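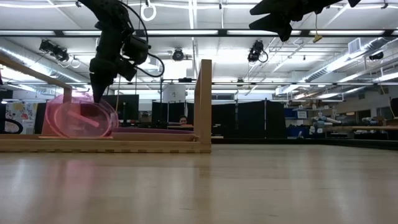 Loukia Balaskas wrote to me after my last column to say that a dish rack is the only thing in her kitchen she would replace the same day it broke. Everything else could wait a week.

I believe her, and I still think she's wrong.

My complaint is with the wooden kind, the pale slatted ones that shops like to sell next to colored dishes. I had a Tistum for 2 years. It looked great on a Thursday afternoon with a couple of plates in it. After dinner for five it was a pile with some wood under it. Deep bowls won't stand up between slats made for plates, so you lay them on their sides, and then one bowl takes the space of four plates.

Pascual Aravena, who reads these drafts before you do, says I should buy a bigger one. The Kassa is bigger. It also eats most of a counter, and I would like to chop an onion now and then.

What bothers me more is the habit. Give people a rack and it turns into a cupboard. The plates get washed, they dry, and they stay there until somebody wants supper. Mine did -- for days at a time. I was wiping around a piece of furniture so that I could avoid opening a door 5 feet away.

Then there's the flat tray, which is where a lot of rack owners end up anyway. A red bowl and a purple plate set side by side on slats, and the tray is pretty much spoken for. The teal plate goes on the bare table. You could have put all three on the table to begin with.

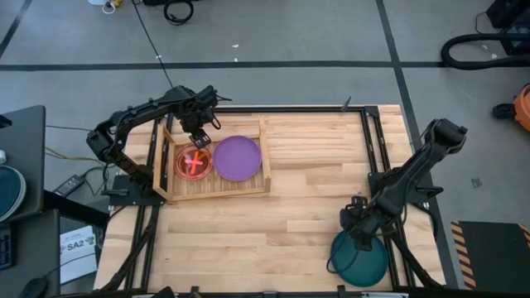

What I do now

A cotton towel, folded once, next to the sink. When it's full I stop washing and start drying. The towel goes on a hook afterward and I get my counter back. Loukia says towels smell by the weekend. Mine does too, so I wash it.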